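4. Instalação e primeira utilização do desumidificador Clelonley

Esta secção aplica-se aos modelos com depósito interno e com saída para mangueira. Para os modelos de parede, consulte a secção 6.

4.1 Antes de ligar à corrente

1. Retire o aparelho da embalagem e guarde o cartão até terminar o período de garantia.
2. Mantenha o desumidificador na vertical durante 2 horas antes de o ligar. Se tiver sido transportado deitado, espere até ao dia seguinte.
3. Retire a fita adesiva do depósito, da grelha traseira e da boia. A boia tem de subir e descer sem prender.
4. Verifique se o cabo e a ficha estão em bom estado.

CUIDADO: Não utilize extensões enroladas nem tomadas múltiplas. O aparelho deve ser ligado diretamente a uma tomada com terra.

4.2 Escolha do local

Coloque o aparelho num piso plano e firme, afastado de cortinas e estantes. Deixe 56 cm livres atrás da grelha de aspiração e a mesma distância por cima da saída de ar. Em salas de trabalho com mesas grandes, o melhor lugar é junto a uma parede interior, fora da zona de passagem.

Feche portas e janelas enquanto o aparelho estiver a funcionar. Com a porta aberta, o tempo até atingir a humidade pretendida aumenta bastante e o consumo também.

Nota: em caves sem aquecimento, a serpentina pode ganhar gelo no inverno. O descongelamento é automático e o compressor para durante esse período. A ventoinha continua a trabalhar.

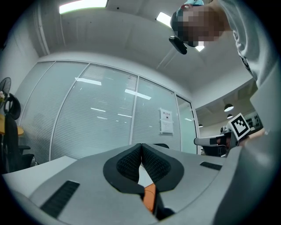
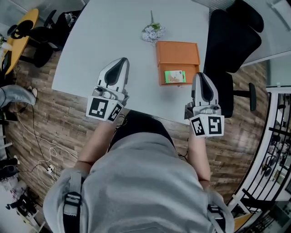
4.3 Ligação da mangueira de drenagem

A drenagem contínua é opcional. Sem mangueira, a água é recolhida no depósito e o aparelho desliga-se quando este fica cheio.

1. Desligue o aparelho e retire a ficha da tomada.
2. Retire o depósito e esvazie-o.
3. Desenrosque a tampa da saída traseira e puxe o tampão de borracha. Guarde as duas peças.
4. Enrosque à mão o adaptador Pillai fornecido. Não use alicate.
5. Encaixe a mangueira no adaptador e aperte a abraçadeira.
6. Conduza a mangueira até ao ralo, sempre a descer. Uma curva para cima basta para a água voltar ao depósito.
7. Volte a colocar o depósito. Sem ele, o aparelho não arranca, mesmo com a mangueira ligada.

4.4 Regulação da humidade

1. Ligue a ficha e prima o botão de alimentação. O visor mostra a humidade atual da sala.
2. Prima + ou - até aparecer o valor pretendido. Cada toque altera o valor em 2%.
3. Aguarde alguns segundos sem tocar em nada. O valor fica guardado quando o visor deixa de piscar.

Para papel, livros e tecidos guardados, comece em 56% e ajuste ao fim de alguns dias. Se a leitura inicial for superior a 90%, escolha o modo contínuo até o valor baixar e só depois passe ao modo automático.

Nota: o sensor está por trás da grelha lateral e demora a estabilizar. As leituras feitas logo após o arranque não são de confiar.

4.5 Limpeza do filtro

Limpe o filtro uma vez por mês, ou mais cedo se a luz FILTRO acender. Puxe-o para fora pela patilha, aspire o pó e lave-o em água morna sem detergente. Deixe secar à sombra. Para apagar a luz, mantenha premido o botão FILTRO durante 6 segundos.

CUIDADO: Nunca ponha o aparelho a funcionar sem filtro.

4.6 Assistência

Se o visor mostrar E2, retire a ficha, espere uns minutos e ligue de novo. Se o código voltar a aparecer, contacte a Allthorpe, armazém de Flodcombe, ao cuidado de Brayden MacLeod, e indique o número de série gravado na placa traseira. Os pedidos de peças são tratados por Brock Leclerc, na mesma morada.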